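Bench automation at Grudelano

Bench automation at Grudelano refers to the gradual introduction of small robot arms at the Grudelano assembly and packing works, a business that puts together and boxes small fittings for other manufacturers. The arms took over part of the sorting and placing work that had long been done by hand, and the change is remembered at the works as much for what it did to the working day as for anything the machines themselves could do.

Background

For most of its life the works relied on people sitting at long benches, picking small parts out of trays and setting them in position for the next person along. It was friendly work in its way - there was a good deal of talk across the benches - but it was hard on the wrists and the eyes, and newcomers often moved on before they had properly settled in. The production manager, Kolbrún Sveinbjörnsson, had asked for help with the most repetitive jobs several times before the money was found.

Introduction of the arms

The first two arms were approved on 26 March 2021 and began regular work that May. Planning was shared with Ruiz-Ortega, a firm of fitters who looked after the benches and the wiring, while the control program, known as Trukis, was set up by Alaric Kasprzak. He spent a long while simply sitting with the bench workers and watching how they reached for things, and many of the small habits he noticed found their way into the finished program.

Effect on the staff

No one was let go when the arms arrived, although the jobs themselves changed a great deal. Barrett Baptiste, who had packed by hand for years, became one of the first bench minders, looking after the arms, filling their trays and stepping in whenever a part was dropped or turned the wrong way. He later said that his hands were less tired at the end of a shift but that his head was rather more so, and others on the floor have said much the same.

Conversation was the thing most people missed. The benches had been moved further apart to make room, and after some grumbling the tea break was lengthened and taken by everybody together.

Training and rehearsal

New bench minders start on a computer model of a workroom, known in the works as Ikus, in which an arm can be sent to pick up and place coloured blocks over a marked mat. Mistakes there cost nothing, and trainees are encouraged to make plenty of them before they go near a real bench.
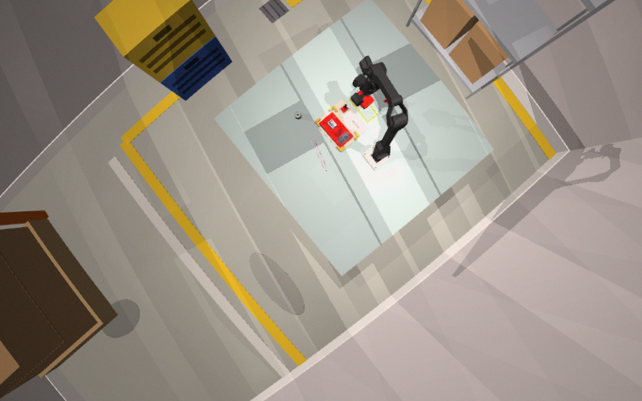 Later changes

Pay for bench minders was brought into line with that of the machine setters, following talks led by Maximiliano Urrutia on behalf of the staff. Some of the finer work, including the threading of very small fittings, has stayed with people at the hand benches, and those who prefer it may ask to remain there.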